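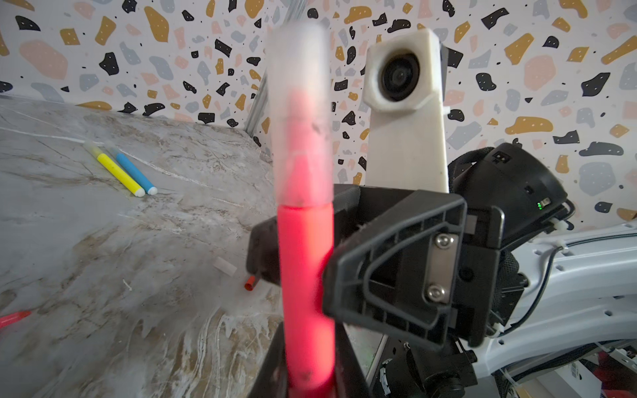 Home Posts Replies Media Likes

Kekent Libraries and Archives
Summer service changes: a thread

1/ Kekent Libraries and Archives will introduce its summer timetable on Wednesday, June 17, 2026. The posts below set out what will change at each branch, and what borrowers are asked to do before that date.

2/ Simden Library will open at 10am on weekdays and close at 6pm. Saturday hours remain 10am to 4pm. The study room on the first floor may be booked for up to 2 hours per person per day, either at the desk or by telephone.

3/ Stallar Road branch will close for repairs to the roof and will reopen in September. Items on loan from Stallar Road may be returned to any other branch. Reservations waiting there will be moved to Simden, and borrowers will receive a letter or an email when they are ready to collect.

4/ The mobile library will call at Stallar Road car park on Tuesday afternoons while the building is closed. It carries large print, children's books and a small stock of talking books. Requests for particular titles should reach us by the previous Friday.

5/ Loan periods. Books borrowed during the summer timetable may be kept for four weeks instead of three. The change applies to new loans only. Items already on loan keep their present return date unless they are renewed.

6/ Fines remain suspended for all borrowers under 18. Adults with charges on their account may continue to borrow as long as the total is below the limit shown on their card. Staff at any desk can explain a charge or arrange payment in parts.

7/ The children's summer reading scheme received 2,091 entries last year. This year 3,000 reading cards have been printed – please ask for one at any open branch. Pens, felt tips and colouring sheets are provided at the children's tables in Simden during opening hours.

8/ Children may join the scheme at any time until the end of August. They may choose books of any kind, including comics, audiobooks and books in languages other than English. A parent or carer does not need to be a member.

9/ Local history. The Cho collection of street maps and trade directories has been catalogued by our archivist, Dong-hyun Baek. A first group of 200 items may now be viewed by appointment. Visitors should bring one form of identification. Pencils only, please, in the archive reading room.

10/ Copies of most maps in the collection can be supplied for private study. Some sheets are too fragile to be placed on the copier – in these cases staff will advise on taking a photograph without flash.

11/ Comments on the summer timetable may be sent to Woo-jin Moon, Head of Branch Services, by post to Simden Library or through the contact form on our website. Replies are normally sent within ten working days.

12/ Printed copies of the timetable are available at every desk and on the mobile library. A large print version can be posted on request.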